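3.2 交渉記録の読み方

さて、ここからは手元の資料の話をします。私が扱ったのは、架空の国家間ではなく実際の漁業協定をめぐる二国間協議の議事要録で、全部で1,207ページあります(正直、最初に箱を開けたときはちょっと笑ってしまいました)。協議は8回、そのうち4回分には双方の要録が残っていて、これが本当にありがたい!同じ午後の同じやりとりなのに、片方は「合意に近づいた」と書き、もう片方は「先方は持ち帰ると述べた」としか書いていないんですね。

読み進めるうちに気になってきたのが、席順と休憩の記述です。200海里の線引きでもめた11月の会合では、昼食のあとに急に文案が動いています。要録には食事中の会話がまったく出てこないので、何が話されたのかは推測するしかありません。
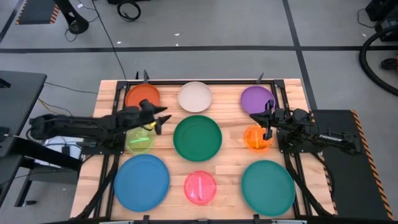
図3 卓上に並ぶ丸い器

それで私は、発言そのものよりも、発言と発言のあいだの時間を拾ってみることにしました。要録の整理にはProrineという文書管理ソフトを使い、休会と再開の時刻をひたすら入力していく、まあ地味な作業です。時刻の抜けている箇所は、もう一方の要録で補えるときだけ補い、だめなら空欄のまま残しました。無理に埋めると、あとで自分でも区別がつかなくなりますから。

なお、入力した表は2022年9月6日時点の版です。その後に見つけた誤記は次節の注にまとめてあります。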